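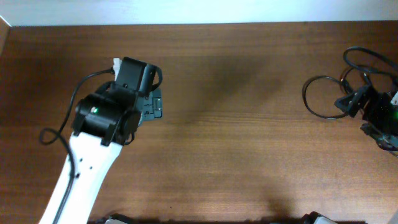

Figure 4. Wood tabletop with a glossy finish, grain running left to right.

Section 4: Cleaning and re-oiling your table

This section applies to Hondside dining and work tables. If your table has the Tristar hard finish (see the label under the top), skip to Section 5. Do not use oil on that finish.

What you need
Hondside table oil
Two lint-free cotton cloths
Mild dish soap and lukewarm water
A fine sanding pad

Before you start
Open a window. Cover the floor under the table. Test the oil on the underside first and leave the test patch overnight.

1. Clear the table and wipe off crumbs and dust with a dry cloth.
2. Wash the surface with a few drops of soap in a bowl of water. Wring the cloth out well before it touches the wood.
3. Let the table dry for at least 30 minutes.
4. Rub any rough spots with the sanding pad. Follow the grain. Do not press hard on the edges.
5. Wipe away all the sanding dust.

CAUTION: Never sand across the grain. The scratches show up once the oil goes on.

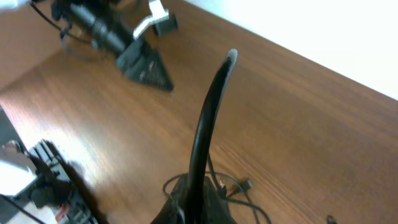
Américo Guerreiro
Finishing Instructor, Linevthorpe workshop
Updated June 10, 2020

Applying the oil

6. Shake the can. Pour a small amount onto a cloth and work it in along the grain, one half of the table at a time.
7. Wait 15 minutes, then wipe off everything that has not soaked in. Oil left standing will turn sticky.
8. Check the surface from a low angle, facing a window. Dull patches need a second thin coat.
9. Leave the table overnight before using it. Keep hot dishes off it for a week.

WARNING: Oily cloths can catch fire on their own. Lay them flat outdoors to dry, or soak them in water and seal them in a metal container. Do not leave them in a pile.

Note: Small cup rings usually come out with steps 4 through 7. For deep burns or lifted veneer, contact the Bastos repair desk and give part number 661 for the touch-up kit.

Note: Heated rooms dry the wood out. If you oil only once a year, January is a good time. Keep the room humidity below 55 percent while the oil cures.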